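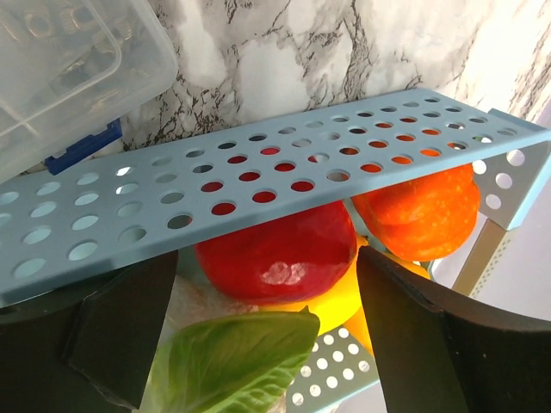
Small importer, switching from full containers to shared ones?

dragica_p
We bring in kitchen scales from a supplier called Mirkton, two full containers a year. Cash is tied up in stock for months, so I'm thinking of going to shared containers every six weeks or so. Freight per carton goes up, but I'd stop paying for the second storage unit. The forwarder (Zonen) quoted me $1667 per shared shipment, port to door, duty not included. Has anyone made this switch and stuck with it?

ruppert_r
We did it in April and went back to full loads. The quote looked fine. What got us was the destination charges, which came on a separate bill: handling, unpacking, a document fee, then storage when the paperwork for somebody else's goods in the same container was held up. Ask Zonen for every destination charge in writing before you compare anything.

farhad.z
I'd disagree with Roswitha a bit. Those fees are real, but so is the interest on stock that sits. We import hinges and drawer runners and have been on shared containers for three years. Our average time in the warehouse went from 56 days to 36. That paid for the extra freight and left something over.

ruppert_r
Hinges don't go out of season and they don't break. We sell glassware. Two pallets were handled badly at the unpacking station and the claim is still open.

dragica_p
Scales are somewhere in between, I guess. The glass top ones can crack. Farhad, do you insure each shipment or have a yearly policy?

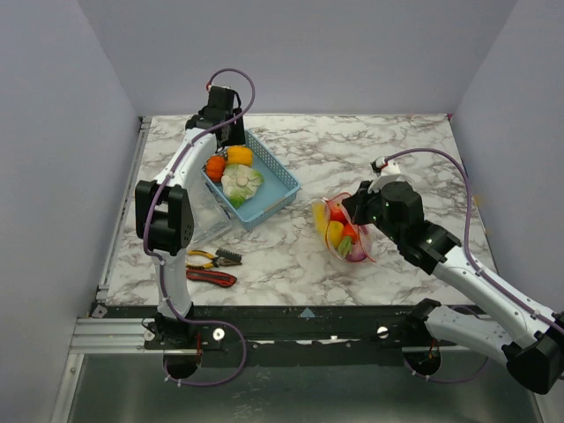
I should add that our two biggest customers order for the fall, so half of the year's volume has to be here by the end of August whatever I do. The rest of the year is fairly flat.

farhad.z
Yearly policy, open cover. You declare each shipment when it leaves. Cheaper for us than one at a time, but we have 12 shipments a year. With fewer than that you may not notice a difference.

Stüber_A
Why not split it? One full container for the fall orders and shared ones for the flat part. Böttcher does both on one contract, or they did when I last used them. You'd need to check the supplier will release small lots at the same unit price. Ours wouldn't.

ruppert_r
Agree with that. The unit price matters more than the freight in most cases. A supplier who has been packing full loads for you will want something for the extra work.

dragica_p
Mirkton says same price down to four pallets, 2% more under that. Four pallets is more than I wanted, but I could live with it every two months.

farhad.z
Then get it on the purchase order – an email from the sales rep is not enough.

dragica_p
Will do. I've asked Zonen for the full list of destination charges and Böttcher for a quote on the split. I'll post the numbers when I have both.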